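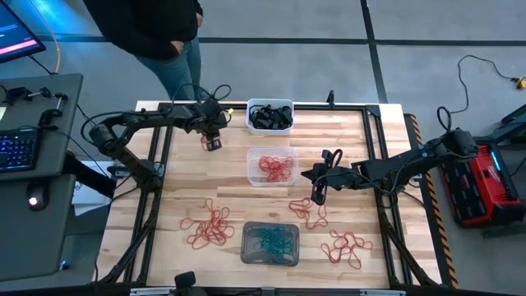
News > Press releases > Robotics

Fewer recordings, same result: Wetcombe publishes method for teaching two-armed robots to handle rubber bands

5 min read

Anholm, 10 Dec 2020. The Wetcombe robotics laboratory has published the results of a study on teaching a pair of robot arms to pick up and sort rubber bands. The study found that a robot trained on 1,479 selected recordings did the job as well as one trained on the full set of 2,767. The selection was made by a method the laboratory calls Latuheru, which looks for the moments in a recording where the gripper is about to lose the item it is holding.

The work was carried out with Skoveck, which makes sorting equipment for small parts and paid for half of the study.

Rubber bands are a hard thing for a robot to pick up. A rigid part such as a bolt or a bottle cap keeps its shape when it is touched, so a gripper can be sent to a known point and closed. A rubber band changes shape as soon as a finger meets it. In a pile the loops cross over and catch on one another, and lifting one often brings several more with it. Some of those fall off on the way to the container. Others hang from the finger and do not fall when the gripper opens.

For the study, bands in black, red and teal-green were sorted by colour on a wooden table between two arms fixed on opposite sides of a metal frame. Each arm ends in a gripper with two fingers. Each colour had its own container, and bands lay on the wood in loose piles that the arms had to clear. The containers were deliberately of different kinds, one white, one clear and one a dark see-through tray, so that the system could not learn to look for a single type of rim.

The usual way of teaching a task like this is for a person to steer the arms through it many times while the movements and the camera pictures are stored. A computer model is then trained to copy them. The cost is in the steering. It is slow work, and an operator who has been doing it for a whole afternoon makes more mistakes than one who has just started.

"We had always assumed that more was better, and that the mistakes would wash out," said Saodah Lau, who led the study. "They don't wash out with rubber bands. If the operator has a habit of shaking the gripper to get rid of a band, the robot picks up the habit and shakes the gripper when there is nothing on it."

How the method works

Latuheru goes through each recording after it has been made. It compares how far the fingers are open with how hard they are pushing, and marks the points where the two stop agreeing. A finger that should be closed on a band but meets no resistance has probably lost it. A finger that is open but still feels a pull has probably got a band hooked over it.

Each marked point is then followed forward. If the operator recovered, by going back for the dropped band or by wiping a hooked one off on the rim of the container, the recording is kept and that part of it is given extra weight in training. If the operator carried on as though nothing had happened, the recording is set aside. Recordings with no marked points are kept as they are, unless they closely repeat one already in the set.

No change to the arms is needed. The method uses readings that the finger motors already give, and it runs on an ordinary desktop computer.

The study was run in two stages. During the first, operators made the full set of recordings with no instruction other than to clear the table by colour. In the second, two models were trained, one on everything and one on the set chosen by Latuheru, and both were run from the same starting layouts. The layouts were drawn on paper beforehand and the piles were put down by hand to match them, as far as that is possible with rubber bands.

Results

The two models cleared the table equally often. The model trained on the smaller set was faster at clearing a single pile, mainly because it went back for dropped bands straight away. The other model tended to finish the pile first and then return. Neither model put a band in the wrong container unless that band was tangled with another colour when it was picked up.

The team also tried choosing 1,479 recordings at random. That model did worse than both of the others. It cleared most of the table but often left the last few bands lying flat on the wood, where they are hardest to grip.

Two arms helped less than expected. The arms can in principle work on separate piles, but they have to take turns over the containers, and the models trained on either set were cautious about it. The team saw one arm waiting above the table for long periods while the other finished. Operators had done the same when steering, so the behaviour was learned. Dr Lau's group has started on a version in which waiting is marked in the same way as a dropped band.

Limits

The study covered one table and one kind of item. The bands were all thin. Broader bands, of the sort used to hold post together, were tried for a few days in November and the method marked far too many points, as a broad band resists the fingers even when it is only lying against them. The threshold can be adjusted by hand. The team has not found a way to set it automatically.

Lighting was kept the same throughout. The clear container gave some trouble with reflections in early tests and was moved nearer to the middle of the table, where it stayed for the rest of the work. How the trained models would behave under changing light was not tested.

The results also depend on how good the operators are. There were four, all of whom had steered the arms before. A group of beginners would be expected to produce more recordings that have to be set aside, and the saving might then be larger or smaller. The paper does not claim either.

"I would like somebody to try it on something that isn't rubber," Dr Lau said. "String would be interesting. So would cable ties, or those little springs you get in pens. We picked bands because they are cheap and because they go wrong in lots of different ways, and you need things to go wrong if you are going to study it."

Next steps

Skoveck will test the method on its own sorting equipment, beginning with elastic seals. No product has been announced. Wetcombe will continue with the two-arm work at Anholm and expects to report on the waiting problem when the second set of recordings is complete.

The recordings used in the study, including those that were set aside, can be requested from the laboratory by other research groups free of charge. Requests should give the name of the group, the type of arm it uses and a short account of what the recordings are wanted for. The program that marks the recordings will be supplied with them. It was written for the finger motors used at Wetcombe and will need some changes before it can read data from others.

Reporters who wish to speak to Dr Lau should write to the Wetcombe press office, Anholm, marking the message "Latuheru".

Notes for editors

Latuheru is the name of the selection method only. The trained models have no name.

"Cleared" in this release means that no band was left on the table surface and none was hanging from a gripper when the run ended. A band resting on the rim of a container was counted as cleared if it had not fallen off by then.

Comments

tmarsh
Did you look at what happens when the bands are dusty or old? We get perished ones at work and they snap as soon as you pull them. Wondering if a snap would be read as a dropped band.

Wetcombe press office
Hello tmarsh, I asked the team. All the bands were new, so there is no data on it. They think a snap would be marked as a drop, and the recording kept or not depending on what the operator did next.

P. Ode
"Set aside" covers nearly half of the recordings if you do the subtraction, which seems a lot for experienced operators. How many of those were mistakes and how many were just repeats? Is the split in the paper?

Wetcombe press office
It is, in the table at the end of the methods section. Repeats and uncorrected drops are listed separately.

greybench
Would have liked to see the single arm result as well. If one of them spends so long waiting, what does the second arm buy you?

P. Ode
Same question here. I suppose it depends how far one arm can reach across.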